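Island Economies, Week 6: What a Lockdown Does to Small Firms

Welcome back! Last week was all about ports and freight, and now we get to my favorite part of the course, the small businesses that keep a main street going. Please have the Mokgethi survey open while you read.

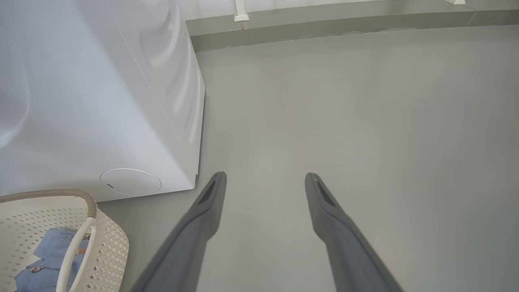 Drirnesgate, April

The survey covered 56 small firms in three trades: food, repairs and lodging. Lodging fell first, and fast. Repairs held up far better than most of you guessed in Monday's poll, and I love that result, so let's dig into it. Look at who had cash on hand and who was paying rent.

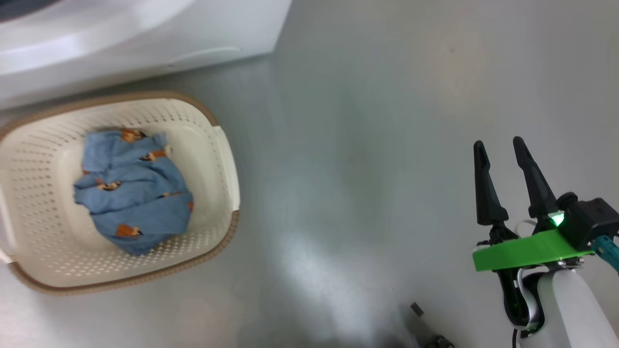 Why did so many firms close before any cases were found nearby?
Visitors stopped coming once the flights ended, and the firms had lost their customers by then. See Engelbrecht's table on bookings.

Now compare Dovside with Cevilthorpe. Dovside paid a flat grant of 1,000 to every firm that applied, while Cevilthorpe offered loans and got only 20 takers. Mpho Engelbrecht reads this as a fear of debt, and Heiðrún Kjærgaard blames the long form. 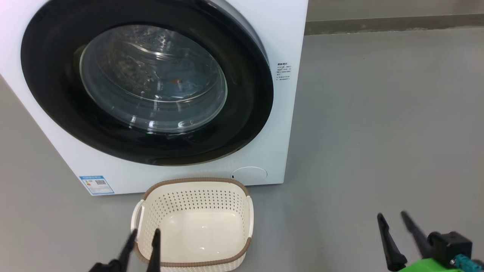

Both readings fit the numbers, which makes it such a great case to argue over! Pick a side, write one page, and bring it to the seminar. Kjærgaard's chapter is on reserve at the library desk.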